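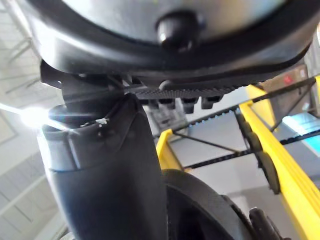
Marrowfat
Community member, Homes & Hobbies

Is a free piano ever free?

My aunt's neighbour in Bultdale is clearing a house and has offered me an upright piano for nothing, provided I take it away before the new people move in. It is a Jimeo, which I had never heard of, with two brass candle holders on the front and a stool full of sheet music for songs about the seaside. I played until I was a teenager, stopped because I was bad at it, and have felt vaguely guilty ever since. So of course I said yes before I'd thought about it.

I have now thought about it. I live in a first-floor flat up 13 stairs with a turn at the top. Skoltari Removals have quoted me £330 to bring it over, and the man on the phone went quiet when I mentioned the turn, then asked if the banister came off. I don't know if the banister comes off. I have never asked anything of it.

The piano hasn't been tuned for 11 years. Most of the keys work. A few in the middle stay down when you press them, and one near the bottom makes a noise like a dropped tray. The whole thing sounds lower than it should, though evenly so, as if it's a bit down about the whole business. My aunt says it has "a lovely tone", but my aunt also says that about the doorbell.

What should I look at before I pay anybody? And is it mad to put a piano in a flat with people underneath? They seem nice. I would like them to go on being nice.

Asked 11 Feb 2024

Plinthbottom

Right, I've owned three free pianos, and they have been the most expensive things in my life after the roof. I'm still going to tell you how to do it, as you've obviously made up your mind.

Take a torch and open the lid. You want to see the tuning pins, which are the rows of metal pegs the strings are wound round. If the piano has dropped evenly, that may be plain neglect and can be put right over a couple of visits. If some notes have wandered off wildly and their neighbours haven't, the pins may be loose in the wood, and then you have a large sideboard. A tuner can tell by putting a lever on a few of them. You can't tell by looking, whatever anyone in the pub says.

Sticking keys are mostly nothing. Damp gets into the felt and swells it, or a pencil has gone down the side. I once got a note back by removing a raffle ticket. The dropped tray might be a split in the soundboard, or a string buzzing against something, or a picture hook lying in the bottom. Take off the panel above the pedals and have a feel about. It usually lifts out once you push up the spring catch under the keys. Expect mouse bedding and at least one pre-decimal coin.

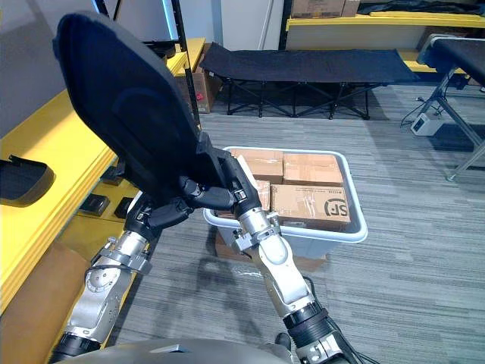

Then look at the hammers while you're in there. The felt should be roundish at the tip. If it has deep grooves cut into it, the piano has been played hard and will sound like somebody stirring cutlery. A tuner can reshape them once or twice in the life of a piano, but there has to be some felt left to reshape. Moth holes are bad. Moths are worse.

Ask for an inspection before you book the van. Tuners will normally go and look for the price of a tuning, and mine has talked me out of two instruments and into one, the one being a mistake that was entirely my own. When you ring, say how long it's been left and that it's below pitch. They'll want to know, as pulling it all up in one go can snap old strings.

As for the move, measure the turn. Measure it at floor level and again at waist height, since walls in old houses have opinions. Write down the depth of the piano with the lid shut and the height without the candle holders, which unscrew. If Skoltari say they'd like to come and see the stairs first, let them. The firm to worry about is the one that says it'll be fine.

Once it's in, put it on an inside wall away from the radiator and leave it alone for a few weeks before you have it tuned. It needs to get used to your flat, and so do you, because you'll be walking sideways past it.

Comment from Marrowfat: Thank you, this is alarming and very useful. I've measured the turn. It is going to be close. The banister is held on with four screws and a lot of paint.

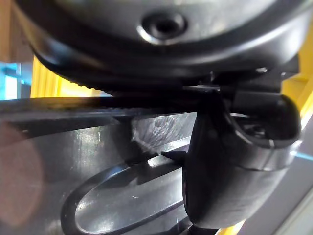
Ottershaw_Flat_B says the neighbours matter more than the hammers, and speaks as the person who has lived underneath one. An upright sends most of its noise out of the back, so don't stand it hard against a shared wall. Leave a hand's width and hang something thick behind it. Rubber-lined castor cups help with the thump that comes down through the floor, and a thick rug helps a bit more. The middle pedal on a lot of uprights drops a strip of felt across the strings and turns it down nicely, if the moths have left you any felt.

Go downstairs before it arrives and agree some hours. Mine upstairs promised never to play after eight in the evening and kept to it, and by September I could whistle the left hand of everything. The playing I could put up with. It was the same four bars of the same waltz, with the same wrong note, that made me think about the countryside. Learn a second piece early on.

Gravyboat

get a keyboard. bakilana do one with weighted keys and you can plug headphones in. carried mine up on my own

11 shares | 2 comments

Related
Can I move a wardrobe without taking it apart?
Best way to get old paint out of screw heads
Adult beginner, bad teacher, should I swap?
What to do with a box of old sheet music
Candle holders gone green, how do I clean them?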